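Search this forum
Type a keyword and press enter

Can a white painted tabletop be saved, or should I start over?

Posted by Flendetell, Sat 27 September

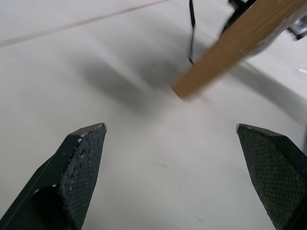
I bought a secondhand dining table in July from a couple moving out of Rarklow, paid 70 dollars for it, and painted the top white in the kitchen color we already had. I gave it two coats with a small foam roller and let it sit overnight between them. What I want in the end is a big plain white top like the one in the photo, with nothing fancy on it, because our dining room gets hardly any sun and a dark table made it feel like a cave.

It looked great for maybe three weeks. Then I started getting gray rings where the mugs go, and last Sunday my son left a library book on it and when I picked the book up, a patch of paint came up stuck to the cover. (The library was very nice about it. I still paid for the book.) The paint is regular wall paint, eggshell, left over from the kitchen. I did wipe the table down with dish soap first but I didn't sand, and I didn't put anything on top of the paint.

Can I just put a clear coat over what's there and touch up the bare spot? Or do I have to take the whole thing back down? We have people coming for dinner in three weeks and I would love not to be eating off the ironing board. Any help is welcome – I'm handy enough but I've never done furniture before this.

Baoshan Dai

Oh, I feel for you, I did exactly this to a desk! The wall paint is your trouble. It stays a little soft for a long time and anything heavy or warm will grab it, and books are the worst. If you put clear coat over it you'll have a nice hard shell sitting on something squishy, and the first time somebody drags a casserole dish across it you'll be back here.

I'd take it down. Not to bare wood everywhere, just until the loose stuff is gone and the edges of that patch feel smooth under your hand. If it's gummy and clogs the paper, scrape first with a plastic scraper and then sand. One warning though, if there's an old finish under your paint and you don't know how old the table is, get a lead test kit from the hardware store before you sand anything.

After that, wipe off the dust, one coat of bonding primer, let it dry, a light sand, then a cabinet and trim enamel in whatever white you like. Two thin coats. Read the can for the wait between coats, mine said 24 hours and I gave it longer. The part that's hard is afterward, when it looks finished and you want to use it. Go easy on it for as long as the label says, and no tablecloth or placemats left sitting on it during that time. Three weeks is tight but you can do it if you start this weekend. Put felt pads under the fruit bowl.

Also my top took 300 grit between the enamel coats and it came out so smooth I kept walking past just to touch it – my husband thought I'd lost it.

Yin

just buy a tablecloth

Incombe

Mostly agree with Baoshan Dai, except I would still put a clear topcoat on a table that gets used for every meal. Water-based, and make sure the can says it's non-yellowing. I used an oil-based one on a white hall table and by the next spring it was the color of weak tea. Test it on the underside first and leave it a few days.

For the mug rings you have now, don't bother trying to scrub them out if you're repainting anyway. Do wash the whole top again before the primer, and rinse off the soap, which I suspect didn't happen the first time. Soap film under paint will lift too.

And borrow a card table for the dinner, just in case.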